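Small thread on something in local news that bothers me since Wednesday. I worked 18 years on a copy desk, in two languages, so please forgive my English and my patience.

The Clusix Courier, the student paper at Drandus College, removed an article from its website. The article was on the dormitory fees. It was online for 2 days and then the page gave only an error.

No note, no correction, no line saying "this article was withdrawn". If you had the link saved, you arrived at nothing. If you did not, you would never know the article existed.

I have read it, because a reader sent me the printed version. The main claim was that 1,694 students were charged the new cleaning fee before the fee was approved. That is a serious claim. It can be right or it can be wrong, but it can be checked.

I wrote to the editors and asked which part was wrong. They answered quickly and very politely. They said the article "did not meet our standards" and that they are "reviewing the process". I asked again which part. To this I have no answer yet.

Let me be fair to them. They are students, they have exams, and they are not paid. I made worse mistakes at their age, and one of them in a headline, in very large letters.

But the paper is printed in 3 places and the college cannot take it back from people's bags. So now there are two records. On paper the fee story exists. On the site it does not. Which one should a new student believe?

At the Grivico weekly, where I started, we had a rule on a card above the desk. You may change a story, but you must say what you changed and when. The card was ugly and the rule was annoying. I still think it was a good rule.

One more thing about the word "unpublish". I learned it only in this country, and I looked for it in my old dictionary without success. In my first language we have no such verb for a newspaper. We would say "to hide", which sounds much less professional.

Some people told me privately that the college called the editors. I do not know this and I will not write it as a fact. If somebody was in that conversation, my messages are open.
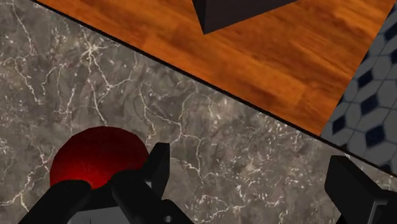 Alipour replied that a withdrawn story with a note can hurt the reporter more than a silent one, because the note stays in the search results under her name for years.

I thought about this over dinner and I take it seriously. Then the note can go under the name of the paper, with the reporter left out. The editors approved the article, so the editors can sign for it.

I will also correct myself in public: earlier today I called it a "front page story". It was on the second page. The post is still up, with a reply under it.

If the Courier publishes an explanation, I will link to it here in this thread, also if it proves that I was wrong about everything. Good night.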